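Week 7: Lighting a small room

Hi all, Iona Imrie again. Last week I got carried away with ceiling fittings and we never reached task lighting, so that's tonight (sorry to anyone who did the reading in June and has been waiting ever since!).

My favourite starting point is the humble desk lamp. You want the light landing on your work and staying out of your eyes, so a neck you can bend is worth more to me than a fancy globe. For a reading corner I'd look for up to 500 lumens, and I like a warm colour at night.
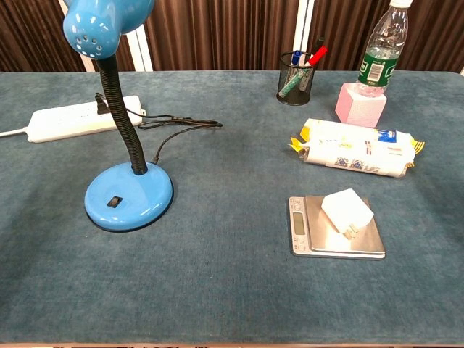
SURFACES AND GLARE

A glossy desk bounces light straight back at you, while felt or a matt cloth soaks a fair bit of it up. Try both at home with the same lamp - I did this on my kitchen bench and ended up rearranging half the flat. Curtains count too, especially dark ones.

For next time: read the Karance chapter, pages 5 to 18, and sketch one room you know well. Mark every switch and power point. Pencil is fine, and so is the back of an envelope.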